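Garment handling cell: acceptance rules for blurred head camera footage

gurnevance_ops
Posted 11/18/20

We are drafting the acceptance rules for two-arm garment episodes. The current text says any episode with motion blur in the head view is rejected. Applied as written, that removes 684 of 3,916 episodes. I think the rule is too strict. Proposed wording: "Blur is permitted while the arms are in transit. It is not permitted at the moment of grasp or release."

Kustolier
Disagree. You would need to label grasp and release before you can apply the rule, and two labellers will not pick the same moment. Fix the exposure time and keep the rule simple.

nwieczorek
Exposure is only part of it. If the head moves, the whole view smears, carpet included. If only the arms move, the background stays sharp. The rule should treat these as separate faults. Our sheet at Soltonow has one code for each.

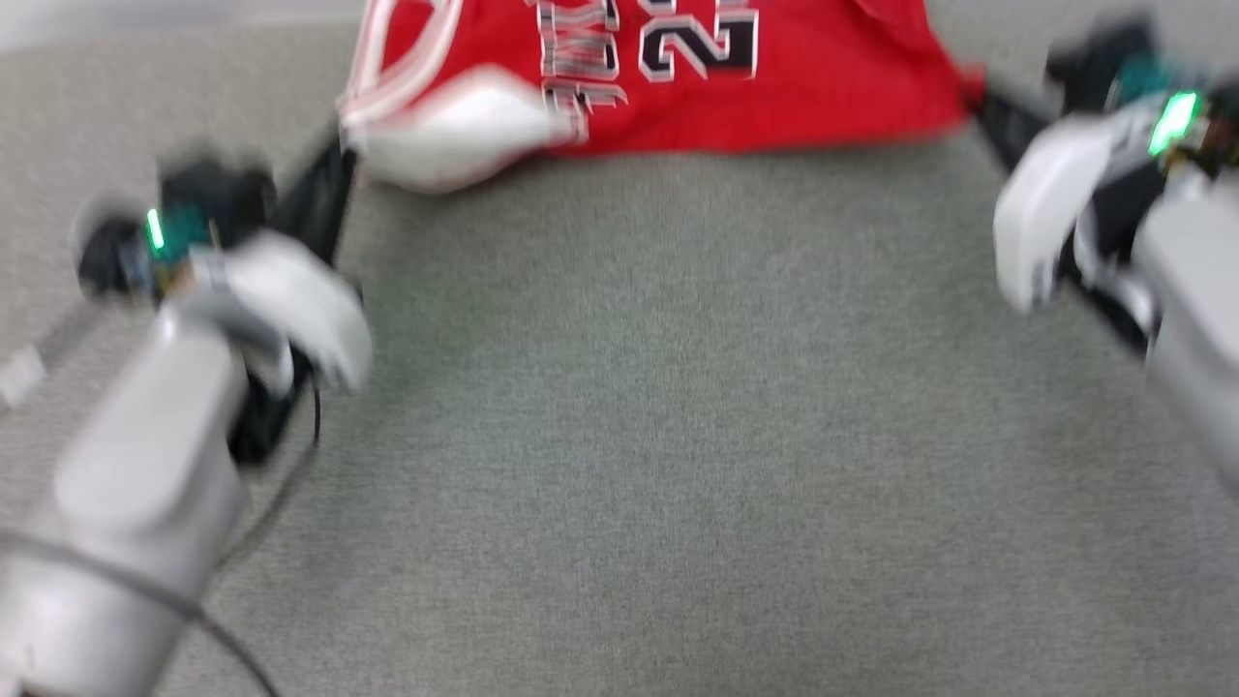 The second point is cable routing. Any loop outside the arm housing should be checked at full reach before the shift starts, and again after a tool change. We write both checks in the log with initials. It adds some 2 minutes.

Nikola Wieczorek

Kustolier
Separate codes I can accept. I still would not keep whole-view blur in the training set. Lettering on a shirt becomes hard to read and the fabric edge is no use for measuring.

kalinowski_t
Depends on the task. For a fold, the joint data carries most of the motion and the blur does little harm. We kept 749 such episodes in February and marked them instead of deleting them. Deleting is the one step you cannot undo.

gurnevance_ops
Revised clause 4: "Whole-view blur: mark, keep, exclude from measurement. Arm-only blur: mark, keep. Blur at grasp or release: second reviewer decides." Cable check goes into clause 6 as Nikola describes.

Kustolier
Clause 4 needs a time limit for the second reviewer. Otherwise fine.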